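February 11, 2021

Projection and sound notes, Clekside horror night

Started at 2 in the afternoon with the drive that came in from Nender. It holds the shorts block and the late feature. The feature copied over clean. One of the shorts, the Hviid one, came as a file the server would not take, so I converted it again from the master they sent and kept the original in the same folder with "old" on the end of the name. Please don't delete it until the night is over.

Checked the first reel's worth of each film for picture shape. Most of them are fine as they are. The Clurnudell film is the odd one, an old square-ish picture with black bars baked into both sides, and if you run it on the normal preset it ends up as a small box in the middle of the screen. Made a new preset for it, saved as CLURN ZOOM. It loses a little off the top of the opening titles but no words go missing. If anyone wants to fix that, the vertical shift is the setting to play with. Leave the lens alone.

Sound took longer. The shorts are all over the place. Two are so quiet you can't follow the talking from the back row, and the one straight after them opens on a scream that is far too loud at the same fader setting. I set levels per film and put them in the playlist as cues. Talking first, then screams. I would take a scream that is a bit soft over a room that can't hear the plot. 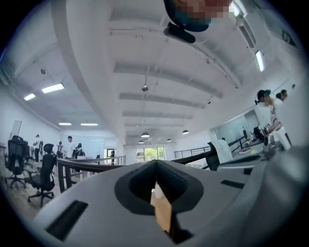 The hum in the left surround is back. Swapped the cable and it was still there. Swapped the amp channel and it moved with the channel, so it is the amp. For now left surround is patched into the spare output, and I put tape over the bad one. We need a proper look at that amp before the May program, when we run three nights back to back.

Running time for the full block, with the trailers and the host's bit between films, is 158 minutes. That is longer than what went out on the listings. Interval is 20 minutes and I don't think we can cut it with the bar the way it is. Options are dropping the second trailer reel or starting the feature late. I lean toward dropping the trailers. Nothing in there is new.

Subtitles: the Hviid short has them burned in, the Clurnudell film has a separate file. The separate file drifts. It is fine at the start and about two seconds behind by the cemetery part. Stretched it to match and watched the last third through with the sound down. Good now. One line near the end is still spelled wrong but it was wrong in the file we got, so I left it.

Fog machine test was short. It set off nothing, but the fog sits in the projector beam for a good while and washes out the picture. If the host wants it for the entrance, it has to stop well before the lights go down.

Used 905 GB on the server with everything loaded. Tight but it fits. The old ad reels can go if we need room.

Still to do:
Full run of the playlist with the light cues in
Ask Nender if they want the drive back or will collect it on the night
New batteries for both handheld mics
Print the cue sheet in bigger type, the last one was no use in the dark booth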